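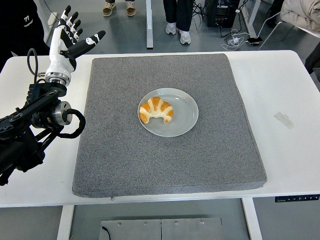

A croissant on a pale gray plate.

Shop Notes: Filler Strips, Scribes and the Last Inch of the Run

Most of the service calls we took in September had the same root. A drawer hit a door casing, a dishwasher door rubbed a cabinet pull, or a corner door opened only part of the way. In each case the cabinets were sound. The fault was in the spacing at the end of the run, where a filler strip had been left out or cut too narrow.

A filler is a flat piece of finished stock, matched to the cabinet fronts, that closes the space between a cabinet and a wall or between two cabinets at a corner. A scribe is a thinner piece, or an extra width left on the cabinet stile, that is trimmed on site to follow a wall that is out of plumb. The two are often confused on order sheets. Please write out which one you want.

Our default at a side wall is a 2 inch filler. It lets a standard door open past ninety degrees and keeps the pull clear of the drywall. If the wall has a window or door casing that stands proud, we go to 3 inches. The same 3 inches applies on each side of an inside corner when either run has drawers next to it. Drawer fronts with long bar pulls may need more, so send the projection of the pull with the order. We measure it from the face of the drawer front to the outermost point of the hardware.

Declan Hegarty went back through the field sheets for the Skirton townhouses, where we fitted the same galley plan over and over. The nominal wall length was 122 inches. Measured at counter height, few of the walls matched that number, and several were longer at the floor than at the uppers. He now asks for each wall at three heights: just above the baseboard, at counter height, and at the bottom line of the wall cabinets. The smallest of the three sets the cabinet layout. The difference between the smallest and the largest is taken up by the scribe.

Appliances need their own check. Refrigerator doors are the usual problem, as many models have to swing well past the cabinet side before the crisper drawers will slide out. The clearance is in the installation sheet, normally on the page with the side and rear air gaps. Do not work from the width of the box alone. On a recent job the opening had been drawn for the body of the unit and left no room for the door. Maite Palacios moved the tall end panel, cut down the pantry filler on the far side, and saved the counter, which had already been templated.

A few points on ordering:

Fillers ship 3 inches wide unless marked otherwise and are ripped to size on site. Cut from the wall side so that the factory edge meets the cabinet.

Painted fillers come from the same batch as the doors. A piece ordered later may show a slight shift in color, so order one spare per room. Stained wood varies more, and Habibur Haque will match grain direction if the order says which way it should run.

Tall fillers for pantry and oven cabinets are a separate line item. The base filler stock is too short.

Toe kick should run behind the filler without a break. Stopping it at the cabinet side leaves a gap that shows from across the room.

The Wevitz line has one exception. Its frameless boxes have no stile to trim, so every wall condition needs a filler, including walls that look straight. The Nagano fronts use a grooved panel, and a filler in that style has to be cut between grooves. Aurelia Dumitrescu has a drawing with the groove spacing at the front desk — ask for the current one, as the earlier version showed the old profile.

Revised measuring forms are at the counter now. The new form has three boxes for each wall, a line for casing projection and a line for pull projection. Orders on the old form will be accepted through the end of the month, but we will call for the missing numbers before anything is cut.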